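4. Placing the shelf unit on a tiled floor

The Urkley comes with four screw-in feet and a sheet that says it will stand level on any hard floor. Don't count on it. Tiles look flat until you put something tall on them.

1. Clear the floor and sweep it, grout lines included. A bit of grit under a foot will rock the whole unit.

2. Pick your spot before you lift. Keep all four feet on whole tiles if you can. A foot sitting half on a seam will creep.

3. Stand the unit up with two people. The box says one person can manage. That person has not met the 17 kg version.

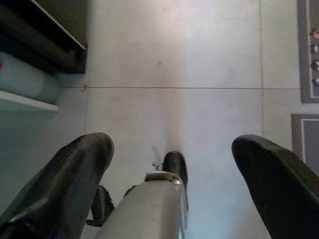 4. Push down on each top corner in turn. If it rocks, unscrew the short foot a half turn at a time and try again. Stop when the rocking stops – going further only lifts the opposite corner.

5. Check with a spirit level, front to back and then side to side. Ignore the printed bubble gauge on the instruction sheet.

Note: Felt pads are sold as an extra under the Pludov name. They help if you expect to slide the unit for cleaning. I doubt they do much for noise, whatever colour you choose.

Caution: Do not drag a loaded unit over tile. Empty it first, even if you are only moving it 2 cm. The feet are rated for 2,000 moves, a number I would like to see someone test.

6. Fix the wall strap before you load anything heavier than a book. If marks on the tile bother you, wipe them with a damp cloth and plain dish soap. Harsh cleaners can dull the finish.

For missing feet, quote part 334 when you order.

Set-up notes by Colette Hoarau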